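Branch cash and rates inspection, Gadosthorpe. June. Done 8:40 to 10:15 am, before doors opened proper. Comments are mine, typed as I went.

## Rates display

- [x] Cash rate notice updated after the central bank decision. Window yes, counter no. Counter card still had last month's. Swapped it myself
- [ ] Term deposit sheet matches head office list. Two lines out, the 2 year and the 5 year. Gava to resend
- [x] Variable mortgage rate shown with comparison rate
- [ ] Inflation leaflet. Old forecast, bin the lot (68 left in the rack)

## Vault and float

- [x] Dual control on opening. Fine
- [x] Float counted, $1,000 per till, no differences
- [ ] Time lock log signed. Gap on one morning, initials missing. Lunden branch had the same problem, so check whether its the new form
- [x] Foreign notes bagged and labelled

Coin bags want looking at, seams going on the older ones. Order 100 from Zaki, the heavier kind if the budget colour code allows. Ask before ordering, last cheque was held up three weeks over a missing code.
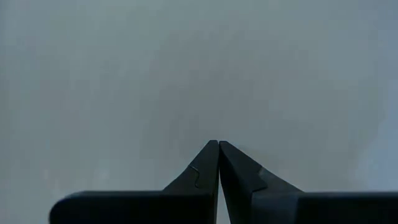

## Alarms and exits

- [x] Hold-up buttons tested, all tills
- [x] Rear exit clear
- [ ] Extinguisher tag by the staff kitchen out of date. Second time I've writen this one
- [x] Emergency lighting, came on, stayed on for the full test

## Power loss

- [x] Backup held the terminals through the test
- [ ] Manual receipt books. One book only, needs a spare at each till
- [x] Phone list on the wall, current

## To close off

1. Gava resends deposit sheet, counter to reprint same day
2. Extinguisher serviced, photo of tag to me
3. Time lock log, find out who opened and get it initialed
4. Receipt books

Re-check in July, rates section and the log only. Rest can wait for the full one in September.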